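Library Hours and Summer Reading Wrap-Up

The Firkirthorpe branch goes back to its regular hours on 19th August. Morning opening returns to 9:30, and the reading room will again stay open until 8 in the evening on two nights a week. The book drop on the parking lot side has been open all summer and stays open around the clock.

Summer reading ended with 105 readers signed up, up from last year. Of those, 31 finished the full card. Cards that are filled in but not yet turned in can still be left at the front desk through the end of the month. Please print the reader's name and a phone number on the back. We have several cards with a first name only and no way to call.

Finishers may pick one paperback from the prize cart. The cart was restocked in July and has more for readers over ten than it did at the start. Picture books are on the bottom shelf. If a child has already taken a book home, that was the prize, and there is not a second one.

Celeste Mansilla will lead the fall book group, which meets in the reading room. The first title is a novel about a family that runs a ferry. The branch has 4 copies, plus one in large print, and more can be requested from other branches. Requests have been taking a week or longer, so put one in early if you want to read the book before the first meeting. You do not have to finish it to come.

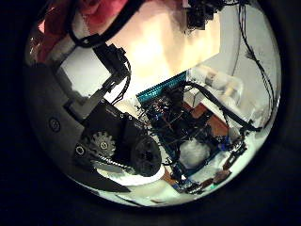
Gear, pulley and belt, seen up close.

The heating and cooling work on the second floor is done. Local history is back on its own shelves, and the boxes that were stacked by the elevator have been cleared. The map drawers are still being sorted. If you need a particular map, ask at the desk a day ahead and we will pull it for you. The microfilm reader has moved to the corner nearest the stairs, and the sign-up sheet hangs beside it. Sessions are one hour when others are waiting.

Svenja Holzer has finished indexing the Procházka family papers, given to the branch two years ago. The papers fill seven boxes and cover the family's feed store, the church suppers and a long quarrel with the county over a drainage ditch. The index is in a green binder on the local history desk. The papers themselves do not leave the building. Pencils only, please, and bags go in the lockers. Svenja would like to hear from anyone who can put names to the people in the feed store photographs, most of which have nothing written on the back.

A few items from the lost and found: one child's raincoat, a pair of reading glasses in a hard case, a set of three keys on a ring, and a casserole dish left after the July potluck. They will be held until the end of September.

The next newsletter goes out in October. Notices for it should be at the front desk by the middle of September, typed or clearly written.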